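Stonwood 60 Coffee Maker Review

I bought the Stonwood 60 in February to replace a drip machine with a cracked reservoir. It has been in use every morning since then, usually two pots before 9 a.m. and one more after lunch. I paid full price for it.

The machine holds 60 ounces of water. The tank lifts out from the back and has a handle, so you can carry it to the sink with one hand. The lid on the tank is loose and falls off if you tip it too far. I have stopped using it.

Setup took a few minutes. The booklet says to run plain water through twice before the first pot. I did it three times and the plastic smell was gone by the third.

Brewing

A full pot takes nearly 11 minutes. That is slower than the old machine, but the coffee is hotter and has more flavor. The booklet gives 200 degrees as the brewing temperature. I used a dark roast from Conceição for most of my pots and a lighter one from Pemon for the rest. The dark roast came out well on the regular setting. The light roast was thin until I switched to the strong setting, which slows the water down and adds a couple of minutes.

Half pots are weaker than full pots with the same ratio of coffee to water. If you live alone and only drink two cups, this may bother you. I add an extra spoonful and leave it at that.

The carafe is steel with no hot plate under it. Coffee poured at 7 a.m. was still good to drink at 10. By noon it was lukewarm. The spout pours cleanly into a wide mug, but with a narrow cup you need to go slowly or it runs down the side.

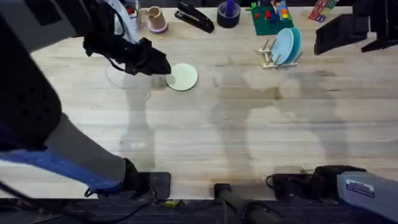 Paper cup, mug and a green coaster on the long table.

Cleaning

The basket and the carafe lid go in the dishwasher. The carafe does not, and its neck is too narrow for my hand, so you will need a bottle brush. I use the long one from Fastomell and it reaches the bottom without trouble. Coffee oil builds up under the rim of the lid — check there if your pot starts to taste stale.

The descale light came on after the second month. The cycle runs for half an hour and the machine beeps the whole way through the last minute. There is no way to turn the beep off.

Controls

Four buttons and a small clock. The timer works, but the clock resets if the power goes out, even for a second, and then the timer is off too. My neighbor Reinaldo Cavalcanti has the older model and says his does the same.

The cord is short. Mine barely reaches the outlet behind the counter, and I had to move the toaster to make it work.

Would I buy it again? Yes, if I needed a full pot every day. For one or two cups I would get something smaller. Replacement baskets are sold separately, part number 309, and they also fit the older model.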